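Toàn Phí rang at lunchtime to ask if I was still doing the hat thing, and yes, I am, so that's my Thursday, January 1, 2026 sorted. The hat thing is giving up the car for any trip under 2 miles until the end of February, and it's called the hat thing because walking everywhere in Plerimside means wind, and wind means a hat.

I did a practice week before Christmas and it went better than I'd feared! The walk to the shops takes me down past Drimach, then along the canal (muddy, bring proper shoes), and I was home before the kettle would've been missed. The 87 bus goes the same way and I did cheat with it once, coming back with potatoes. Potatoes are allowed to go by bus, I've decided.

What I hadn't expected was how much I'd see. There's a bakery called Tiêu that I must have driven past for years without noticing, and they do a sesame bun that is going to undo all the good of the walking. I've also said hello to more dogs in a week than in the whole of last year.
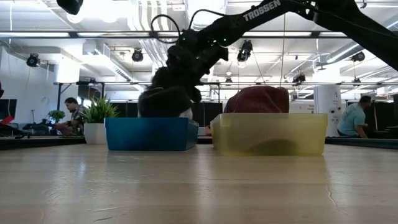
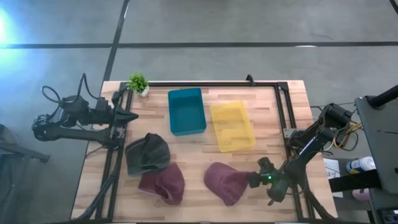 Caps, bins and a pot plant on the table.

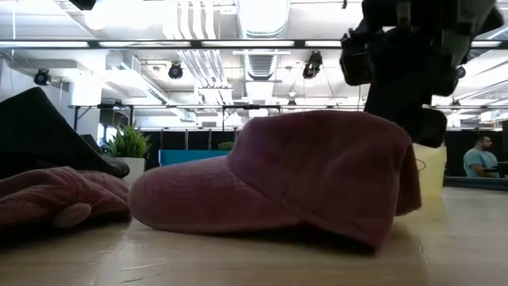
My knees are the only thing complaining, mostly on the hill up from Curnine, and my sister says I should get poles. I'm not getting poles – not yet anyway. I'll see how I feel after a fortnight of it and write again, probably with wet socks. If you know a decent route to the station that avoids the underpass, please tell me in the comments.

We use cookies to remember your preferences. Accept | Manage
Contact | © 2026 All rights reserved | Back to top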